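# 小厨房台面收纳:我折腾了一个冬天之后的做法

先说一下我家的情况,免得有人照着做发现对不上。厨房是一字型的,从水槽边到墙角,能放东西的台面总共就一小段,再减掉电器占的地方,切菜的时候砧板有一个角是悬空的。搬进来头两年我一直以为是台面太小,到处看加长板、折叠桌,还差点下单了一个推车。后来朋友 Ifigeneia Vlachopoulos 来吃饭,帮我洗菜,洗到一半问我漏勺在哪儿,我找了半天,从面包机后面掏出来的。那天晚上我就决定先不买东西,先收拾!

下面的步骤是我二月份做的,中间返工过一次,返工的地方我也写上。

## 第一步:全部清空

对,全部。不要一边擦一边挪,挪着挪着就又挪回去了(我第一次就是这样失败的)。把台面上所有东西搬到餐桌或者地上,铺块旧床单,调料瓶、锅铲、没拆的挂面、不知道哪来的橡皮筋,统统过去。

台面空了之后顺手擦一遍。我用温水加一点点洗洁精,抹布拧到不滴水,擦完再用干布过一遍。水槽边那条胶缝最脏,拿旧牙刷慢慢刷,别用钢丝球,会把胶刷毛。胶缝要是已经发黑、翘边了,趁现在台面是空的,干脆铲掉重打,晾一晚上再放东西。

## 第二步:分三堆

我是这么分的:

- 每天都碰的:砧板、菜刀、油、盐、烧水壶
- 一个星期碰几次的:电饭锅的蒸架、料理碗、漏勺、大汤勺
- 剩下的

分的时候别想“以后可能会用”,就想上个星期有没有拿起来过。我有一个压蒜器,Naciri 牌的,买的时候特别喜欢,结果每次都嫌洗起来麻烦,还是用刀拍。它进了第三堆。第三堆里还有四个马克杯、两把一模一样的削皮刀,还有一个只剩盖子的保鲜盒。

只有第一堆有资格回到台面上。第二堆进抽屉和吊柜下层,第三堆先装箱,箱子放到阳台,过一阵没去翻,就送人。

## 第三步:量尺寸

这一步我当时跳过了,后来返工就是因为它。拿卷尺量三个数:台面进深、水槽边到第一个电器的宽度、台面到吊柜底的高度。我家进深是 55 厘米,吊柜底下那个高度我没量,想当然买了一个双层架,回来一放,上层拿瓶子得斜着抽,抽一次撞一次柜底。退货运费自己出的,心疼。

量完写在手机备忘录里,以后看到什么架子心动了,先对一下数字。另外记得把柜门打开的位置也算进去,还有插座!我有一个收纳盒正好把插座堵死,烧水壶只好拖着线绕过去,看着就难受。

## 第四步:沥水架放哪儿

沥水架是台面上占地最大的东西,所以先定它,别的东西再围着它排。几个我试过的位置:

**水槽正上方。** 跨在水槽上的那种,不占台面,滴水直接下去。缺点是洗大锅的时候得挪开,我洗炒锅比较多,受不了。如果你主要洗碗和杯子,这个位置挺好的。

**水槽旁边,贴着水槽。** 最顺手,洗完手一转就放上去了。可是这一块恰好也是我切菜的地方,两边抢。

**靠里的角落。** 我最后选的是这个。走两步的事,习惯了也不觉得远,换来一整块连着的台面。角落通风差一些,架子别紧贴着墙,留两指宽,水汽才散得出去。

架子本身我建议买铁丝那种,缝隙大,好冲洗。挑的时候用手摸一下焊点,粗糙的、露出底色的就别要,以后锈就从那儿开始。我以前那个 Dadberg 的用了不到一年,四个脚全锈了,在台面上留了四个黄印子,小苏打糊上去敷了一晚才淡下去。现在我每隔一阵子就把架子整个翻过来,脚擦干,再放回去。

还有一条,碗晾干了就收。沥水架很容易变成第二个碗柜,我家有几个碗长期住在上面,柜子里的位置反而空着。现在我每天早上等水烧开的时候收碗,水开之前肯定能收完。

## 第五步:电器靠边

会发热的电器要离墙远一点,散热口朝外,具体留多少看说明书,每家写的不一样。电器之间也别挤,缝太窄了抹布伸不进去,里面的面包渣能攒出一层来。

线的问题我是用魔术贴扎带解决的,多出来的部分绕好贴在电器背后。邻居 Donal Nic Aodha 推荐过一种 Stillow 的理线夹,要粘在墙上,我家墙砖有花纹粘不牢,平整的墙应该可以。

## 第六步:留一块空的

在第一堆东西都放回去以后,划出一块什么都不放的地方,大小就按你最大的那块砧板来。我用一小截纸胶带在台面边上做了记号,贴了一个月,家里人都记住了再撕掉。

这块地方特别容易失守。快递、钥匙、刚买回来的香蕉,进门随手一放就是它。我在门口放了一个浅篮子专门接这些东西,算是守住了一大半吧,香蕉还是经常越界。

## 每天怎么维持

晚上做完饭,我会给自己定 9 分钟,手机倒计时,响了就停,没收完的明天再说。顺序固定:先收吃的,再洗,再擦台面,最后倒垃圾。刚开始经常来不及,后来东西少了,常常还剩时间站着吃个橘子。

周末多做一件事,把台面上每样东西拿起来,擦一下底下。油瓶底下那一圈尤其要擦,垫一张小碟子会省事很多。

## 几个常被问到的

**深色台面和浅色台面哪个好打理?** 我两种都用过。深色显水渍和面粉,浅色显酱油和茶渍。灰的在中间,两样都不太显,代价是有时候脏了也看不出来,所以擦的时候我习惯歪着头对着光看一眼。

**租房不能打孔怎么办?** 吊柜底下可以用夹在层板上的挂架,不用打孔,承重小一些,挂勺子和抹布够了。别挂铸铁锅。

**收拾完又乱了怎么办?** 会乱的,我家上星期还乱过一次,请客,菜做多了。从第二步重新分一遍就行,第二次分比第一次快得多,因为第三堆基本没东西了。

返工那次我没拍照,有点后悔,不然可以放个对比。纸胶带还剩大半卷,下个月准备拿去对付冰箱,到时候再写。

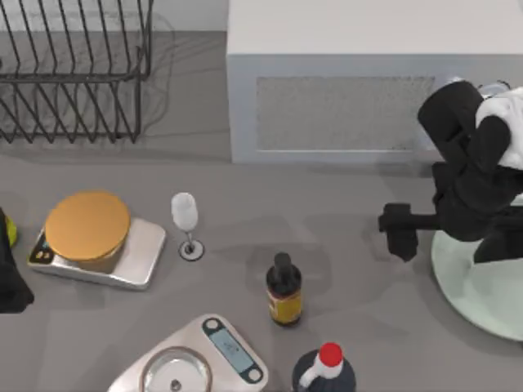 灰色台面,左上角是空着的深色铁丝沥水架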